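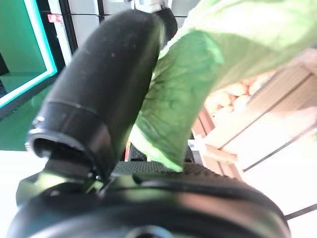
T. Nkuna

Notes for the talk on leafy greens, Kitari produce workshop, October

Slide 1. Good morning, and wait until the people in the back have found a chair. Say that we will speak only about leaves today. Roots are for after lunch.

Look first at the color. The top of the leaf is pale, almost yellow-green, where the light is strong. Lower down, where it folds, the green is deeper and the veins are easy to see. Ask the room: lettuce or cabbage? Let them argue a little – I do not give an answer from color alone.

Strong light can make a good leaf look old. At the Tresside shop we turn the leaf away from the lamp before we judge it. Then we touch the rib and listen when it bends.

Slide 2. The Plaltusmont order. We received 1,408 heads and sold 918 at full price. Explain slowly, the numbers are small on the screen. Most of the loss was in the outer leaves, which were trimmed too much.

Pass the two sample boxes now. Questions until 9, then coffee – please bring the boxes back to the front table.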